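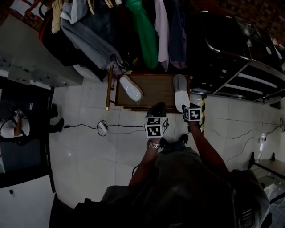
Ollwood Press Office

Ollwood has released version 3 of its Vasorley moisture schedule for small timber kilns. The update covers hardwood boards up to 9 feet long and replaces the winter table issued in January.

The new schedule lowers the starting temperature for oak and ash and lengthens the equalizing stage at the end of the run. Operators set the fan reversal interval from the load size, as before. The softwood tables are unchanged.

Trial loads were dried at the Bernura yard. A total of 1,589 boards went through the kilns, and 1,005 of them were oak. End checks were logged on both faces before planing. Boards with bark edge were left out of the results.

Kilns running the Dehghan controller can load the schedule from the service menu. Older units need the values entered by hand, one stage at a time. A printed table ships with each new kiln and can be ordered separately through the parts desk.

Version 2 will be supported until October.

Filed under: Company News / Wood Drying

Comments

kilnside_ed: Does the longer equalizing stage apply to 4/4 ash too, or only the thick stock?

Ollwood Press Office: It applies to all ash thicknesses in the table.

marlow77: Entered it by hand on the old unit. Stage four wants a decimal the keypad won't take, so I rounded down.

Contact: Ollwood Press Office | Copyright Ollwood. All rights reserved. | Back to top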